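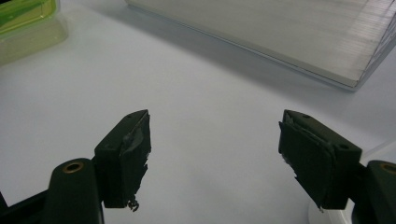
A white top shows every mark, one reader wrote after my first note on the Telville, and you will be wiping it down all day. I wipe it once, at the end of the day, with a damp cloth and dish soap. Pencil comes off. Ballpoint needs a second pass.

The Telville is the basic work table from Nanderberg. I paid 119 dollars for it at Assefa in January and have used it most days since. Assembly was simple, but the leg bolts loosened in the first month and I had to tighten them again. They have held so far.

What I like most is the plain surface. Small dark parts are easy to find on it, and there is no printed grain to pull your eye away. The drawback is glare – under a strong overhead lamp I move my chair to one side.
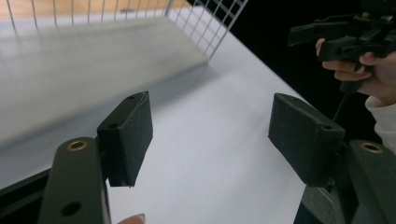 The white Telville top, with a gray surface across the upper left.

The edges are the weak point. I knocked one with a clamp and it left a small dent. Assefa does not sell replacement tops on their own, so a badly damaged one means buying the whole table again.

I also looked at the Trollico, a heavier table with a lower shelf. It wobbles less if you lean on it, but it costs more and is hard to move alone. For sorting and light assembly I would buy the Telville again. For sawing or hammering, get the Trollico.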